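How do you teach a robot to pick something up?

Think about how you learned to tie your shoelaces. I bet a grown-up didn't hand you a list of instructions that said "move left thumb 8 millimetres". Somebody sat next to you and showed you, probably loads of times, until your fingers got the idea.

Well, you can teach a robot in much the same way! That's my favourite part of my job. I'm Cristian Ccori and I spend most of my week showing robot arms what to do, and a fair bit of it picking things up off the floor when it goes wrong.

There are two main ways to show a robot something. The first is to do it by hand. You get hold of the arm and gently push it where you want it to go, a bit like helping your little cousin hold a paintbrush. The robot has sensors in its joints (joints are the bendy bits, like your elbow) and it remembers every bend and twist along the way.

The second way is by remote control. You hold a controller, and when you move your hand, the robot moves too. If you've ever played a video game you already know how this feels, except that the robot is a lot slower than your favourite character and it doesn't get any extra lives.

Lots of people start with a robot that only lives inside a computer. We call that a simulation. The floor is pretend, the blocks are pretend and the arm is pretend, but the computer works out how everything should move and bump, so the practice still counts. Best of all, you can't break anything -- I once drove a pretend arm straight into a pretend wall on a Saturday morning and all I had to do was press restart.
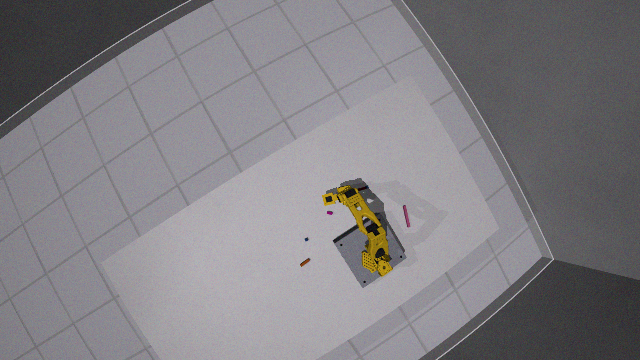

A computer-made robot arm with its gripper just above a little magenta cube.

My practice robot is called Umus, and our game is called Hetholm. I'm not sure who picked the names! The game sounds easy. You choose a block, bring the gripper over it, go down, squeeze, lift, and put the block somewhere else.

The tricky bit is knowing how far away things are. Try this at home: shut one eye, hold a pen in each hand with your arms stretched out, and try to touch the two tips together. Did you miss? I nearly always do. When you steer a robot by looking at a screen, you've got the same problem, and it helps a lot to look from more than one place. A high-up view tells you where the arm is in the room. A view from close to the gripper tells you whether the fingers are lined up with the block.

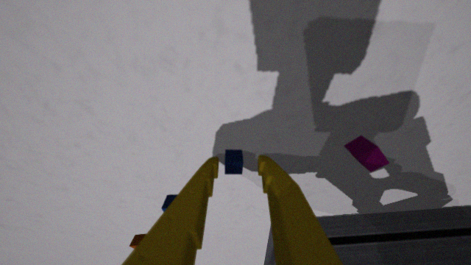 Why can't you just show the robot once?
Once only teaches it about a block in that exact spot. Move the block a little and the robot may squeeze thin air, so you show it again and again with the blocks in different places.

Each time you do the job from start to finish, it's called a demonstration. For Hetholm I did 20 on my first afternoon and my thumbs were worn out. By the end of March we had 498 of them saved up, and I'd thrown away 121 more that were too wobbly to keep. I drop blocks quite often, you see, especially before lunch.

After that, the computer looks through all the saved demonstrations and hunts for patterns. What did the arm do when the block was far off? When did the fingers start to close? Bit by bit it builds up its own way of doing the job, and then you let go of the controller and watch it try by itself. The first go is usually terrible (Umus once waved at a block and went back to where it started), so you do some more showing and let it try again.

Want to be a robot teacher for ten minutes? Find a friend, a scarf and a few building blocks. Your friend is the robot, so they wear the scarf as a blindfold. Hold their wrist and guide their hand to a block, let them pick it up, then guide them to a bowl. Do that a few times with the block in the same spot, and then let them try without you.

Now move the block and see what happens!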